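Werkerell Home Learning Co-op: Your Questions

What ages do you take?
Kindergarten through eighth grade. Older brothers and sisters are welcome to come along and help with the little ones, and lots of them do!

Do I have to use a certain curriculum at home?
Not at all. We have families using boxed programs, families who live at the library, and plenty who mix and match. Co-op mornings cover the things that are more fun in a group: choir, Latin games, science and nature journals.

My son has never done any Latin. Will he be lost?
He'll be fine! Anouk Verstraete starts every beginner group from the very first chant, and by March they're usually making up their own verses (some of them very silly).

How big is the lending library?
Around 4000 books now, plus math games and a shelf of audiobooks. You can keep things for the whole term. Please write your name in the blue binder when you borrow.

What does it cost?
$100 per family per term, however many kids you bring. Science supplies are included.

Can we visit first?
Please do! Our open morning is 3 Aug 2019 in Room 201 at the Undach building. Ask for Yamila Ocampo, who has the sign-up sheets and will happily talk phonics with you for as long as you like.

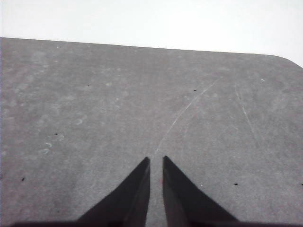
Gray surface with a rounded corner, and two black gripper fingers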